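# Is Kerton worth starting on mobile if I don't want to spend anything?

**Khải Giáp** – November 2023

I keep seeing adverts for Kerton, the sequel to Altano, and the store page says "free to play, fair for everyone". I've heard that one before. Altano was fair until level 78, when every upgrade suddenly wanted gems and the daily quests stopped paying them out.

I've got an older Android phone and maybe half an hour a day on the bus. I don't care about ranked matches. I'd like to finish the story and try the co-op dungeons with my cousin, who is on iOS.

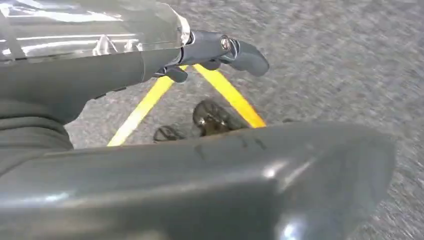
I also don't want to leave my phone downloading all night to find out the thing won't run. The reviews are useless, half of them went up on launch day and the other half are one star because of the login queue. Has anybody got through the story without paying?

---

**Gönül Keskin**

I finished the story in September on a free account, so it can be done. Whether you'll enjoy it is another matter.

The first six chapters are generous. You get 3,000 gems from the welcome missions and the game pushes you to blow them all on the Demlow banner straight away. Don't. The banner character is fine but you're handed a perfectly good healer in chapter two, and she'll carry you most of the way if you keep her gear up to date.

Chapter seven is where it turns. Enemy health jumps and you either grind the old stages or buy the 1,000 gem booster pack. I ground it out over two weeks of commuting – dull, but auto-battle does most of it. I'm not convinced that counts as "fair for everyone". It counts as possible.

Your phone matters more than your wallet. Set the graphics to low before the first town, turn off the damage numbers, and pick the small download on the title screen. It fetches each chapter when you reach it. The full download includes voice packs you will never listen to on a bus.
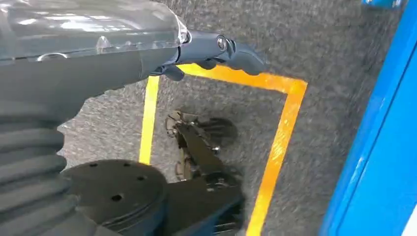

Can you play co-op with someone on iOS?

If you both pick the same server at the start, you can. There's no transfer afterwards, whatever the old forum posts promise, so agree on it with your cousin before either of you makes a character. Co-op opens at the end of chapter three.

One more thing, the "beginner pass" pops up every time you log in for the first week. The close button is tiny and takes a few seconds to appear. Put a password on store purchases.

---

**Sang Ngô**

its pay to win, dont bother. I was stuck on the Lý boss at level 103 and everyone who beat it in my guild had bought the sword. play the first Altano instead, at least that one has controller support

---

**Glória Carvalho**

I'd take the answer from Sang with some salt, as Lý is an optional boss and has nothing to do with finishing the story. The sword does help, I'll give you that.

Where I'd disagree with Gönül is the healer. She falls behind in chapter nine unless you've been feeding her every upgrade stone, and the game never warns you. I swapped her for the archer you get from the co-op shop and found the last stretch much less of a slog. No gems needed, only co-op tokens, and you said you'd be doing those dungeons anyway.

As for "fair", every one of these games is fair until the second anniversary. Play it now, finish the story, uninstall it before they add the next currency.

---

**Khải Giáp**

Thanks, small download it is. My cousin has already made a character on the wrong server, so he's starting again tonight.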